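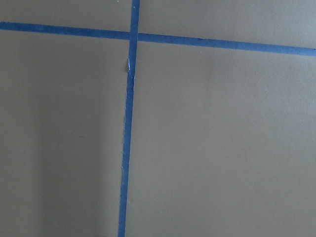 4.2 Allocation of proceeds from memorial events

Memorial fundraisers differ from ordinary charity events in that the person being remembered usually has a known link to the cause. We asked whether that link predicts how the money is divided once the event is over. The sample consists of 131 events held in Ferkdale and Minivholm, each organized in memory of one named person by relatives, former coworkers or both. Events run by a charity's own staff were left out, as were sponsored runs in which each runner kept a separate collection page.

For each event we recorded the ticket income, the raffle income, the costs charged against the total and the number of receiving charities. Costs were taken from the organizers' own accounts. Where a hall or a band had been given free of charge, no value was assigned to the gift - this lowers the apparent cost of the smaller events and should be kept in mind when the two towns are compared. The distribution of net proceeds is given in Figure 6 in the appendix.

Events that raised less than 2000 dollars mostly passed the full sum to one charity. Above that level, splitting became common, and above 3000 dollars it was the usual choice. Hospices were named most often, followed by school funds and medical research.
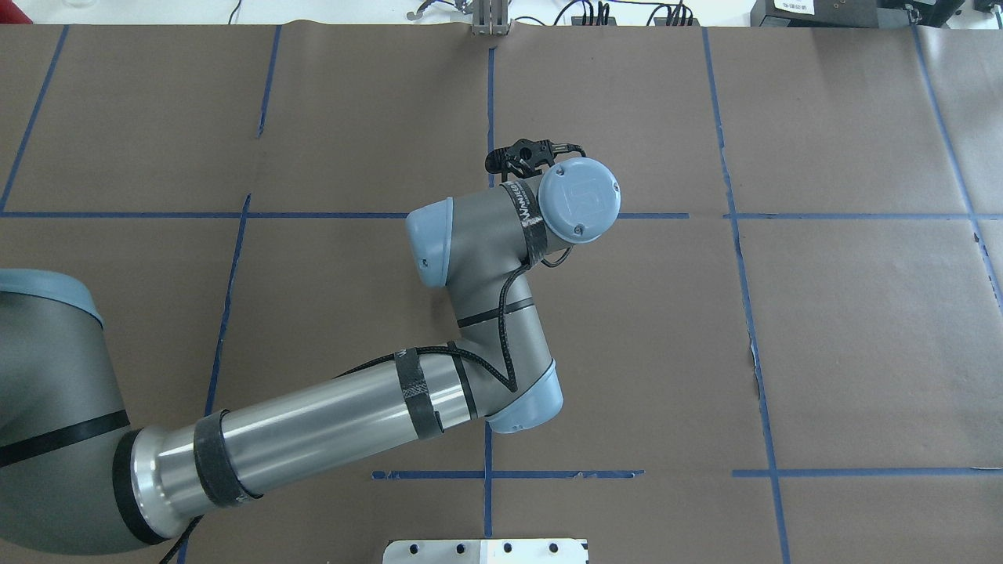

The timing of the decision matters as much as the sum. When the charities were printed on the ticket, the announced split was nearly always kept. When the choice was left until after the event, organizers tended to add a charity, most often one suggested by a guest on the night. The Baranauskienė evening in Minivholm is typical of this second group. It was advertised for a single hospice, and a share was later set aside for the nursery where she had worked. The organizers told us that several former parents had asked for this at the door.

Late additions carry a small administrative burden. A charity that has not been told to expect a gift may have no contact person in place, and the transfer then waits. In the Josmont series, held each October, the delay between the event and the last payment was over 60 days in the years when a charity was added late. We treat delay as a separate outcome in Section 4.3 and do not adjust for it in the present analysis.
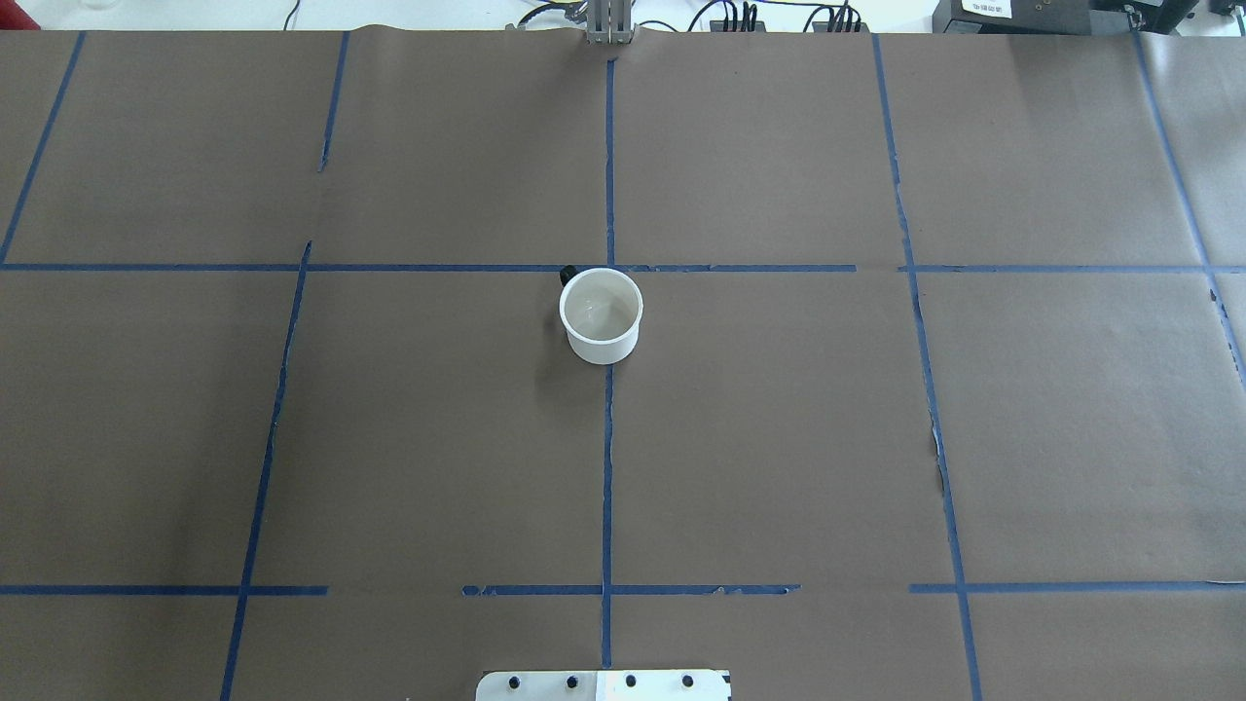
Thaddäus Sutter, commenting on an earlier draft, objected that ticket wording is a poor measure of intent, as families often settle the split in private before any tickets are printed and simply leave it off. We accept the point. Our records cannot separate a late decision from a late announcement, and the effect reported for unprinted splits covers both. Interviews with the organizers of the Ferkdale events are being coded with this distinction in mind.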